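How a Litter Box Works
(and why somebody has to scoop it)

Kids' Explainers — Animals at Home
By Keegan Grewal
Posted Oct 6, 2023

Cats are clean animals. Really clean. They wash for hours, they hate wet paws, and when they go to the bathroom they want to bury it. A dog will go on the grass and walk off. A cat digs, goes, sniffs, digs again.

So if a cat lives indoors it needs something to dig in. That's the litter box. A tray with sides, a layer of litter, and a person who cleans it. The person might be you!

Let's go fast, there's a lot to get through.

Why do cats bury it?

Old habit. Very old. House cats come from small wild cats that lived in dry, sandy places. A small wild cat has to watch out for bigger animals, and a smell is like a sign saying CAT WAS HERE. Bury the smell, stay safer.

Your cat has no bigger animals to worry about (maybe a big brother with loud feet). She still does it. Kittens start scratching at loose stuff when they are only a few weeks old, often before anyone has shown them how.

What is litter made of?

Lots of kinds. The gray grainy kind is usually clay. Clay comes out of the ground, gets dried and broken into little bits. There's also litter made from wood, paper, corn, even walnut shells.

Some clay litter clumps. Clumping means that when it gets wet, the grains swell up and stick to each other and make a ball. The ball has the pee locked inside. Pretty clever for dirt.

Litter that doesn't clump just soaks it up and stays loose. You can still lift out the solid stuff, but the wet bits stay behind, so the whole tray has to be changed more often.

Why does the scoop have holes?

Think about draining pasta. Water goes through the holes, noodles stay. A litter scoop does the same thing but with grains. Small clean grains drop through, back into the tray. Big lumps stay on top.

Grown-ups call this sieving, or sifting. You can sift flour, or sand at the beach, or gravel. The size of the holes is the important bit. Holes too small and the clean litter can't get out, so you throw away good litter. Holes too big and the little clumps fall right back in. Yuck.

Some scoops have long slots, some have square holes. Both work. Give it a gentle shake, side to side. Not up and down!! Thodoris Stergiou, who is nine and helped us test the steps on this page, did up and down. There was litter in his sock.

Where does the lump go?

Into a bin, right away. Best if the bin is close to the tray, so you don't have to walk across the room with a full scoop. A small trash can with a lid and a liner bag is plenty. The lid keeps the smell in. The bag means you never have to touch anything, just tie it and take it out.

Open the lid BEFORE you scoop. You only have two hands and one of them is busy.
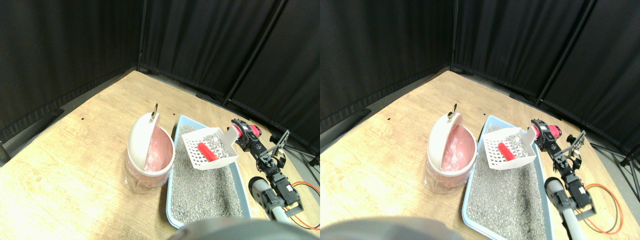 How often should a litter box be scooped?

At least once a day for one cat. Twice is even better, morning and evening, and if you have more cats you need to scoop more and put out more boxes. A good rule is one box for each cat, plus one extra.

How to do it, step by step

Ask a grown-up first, the first few times anyway.

1. Gloves on if you have them.
2. Open the bin lid. Check there's a bag in it.
3. Slide the scoop in low, along the bottom of the tray. Clumps like to hide down there.
4. Lift slowly. Keep it level.
5. Shake gently over the tray till the loose grains stop falling.
6. Move it over the bin and tip.
7. Go again. Corners too — people always forget the corners.
8. Smooth the litter flat. Add a bit if it looks low. About 2 inches deep is what most cats like.
9. Lid closed, gloves off, wash your hands with soap. Every time. Even with gloves.

Wash your hands is the one rule you can't skip. Cat poop can have germs in it that make people sick. Anyone who is going to have a baby should leave the scooping to somebody else, thats a doctor rule. And never flush litter, it can block the pipes.

What if the cat won't use it?

A cat isn't being bad. Usually it's telling you something. Box is dirty. Box is too small. Box is next to the washing machine and the washing machine is scary. Or the litter got switched and she doesn't like how the new one feels on her paws.

Panagiotis Balaskas has a gray cat called Zallus and changed the litter to a pine kind last January. Zallus went on the bath mat. They mixed the old litter in with the new, a little more new each day, and after 12 days no more bath mat trouble.

If a cat keeps going to the box and nothing comes out, or she cries in there, tell a grown-up right away. She needs a vet. Fast.

The big clean

Scooping is the daily job. Every few weeks the whole tray gets emptied, washed with warm water and mild soap, and dried all the way before new litter goes in. Nothing strong or lemony. Cats mostly don't like lemon, and a cat's nose is much better than yours. Cats have around fourteen times our sense of smell, people often say, but nobody is totally sure of the number. Better, anyway.

Try it yourself: the sifting test

No cat needed. Good for a kitchen table, put newspaper down.

You need a big bowl of dry rice, a few dry beans or marbles, a slotted spoon and a colander.

Bury the beans in the rice. Try to get them all out with the spoon. Then pour the lot through the colander with another bowl underneath. Which was quicker? Which left more rice behind? Does the rice go through at all? Depends on your colander, so write down what you got.

Wing-sze Tu's class at Custlow did this with sand and pebbles instead, and drew the holes actual size next to their results. Nice idea, do that.

Words to know

Sift — to shake something so small bits fall through and big bits stay.
Clump — a bunch of grains stuck together.
Absorb — to soak up.
Liner — a bag that goes inside a bin.

Next time: why do cats knead blankets? Send your guess in before then, drawings welcome to.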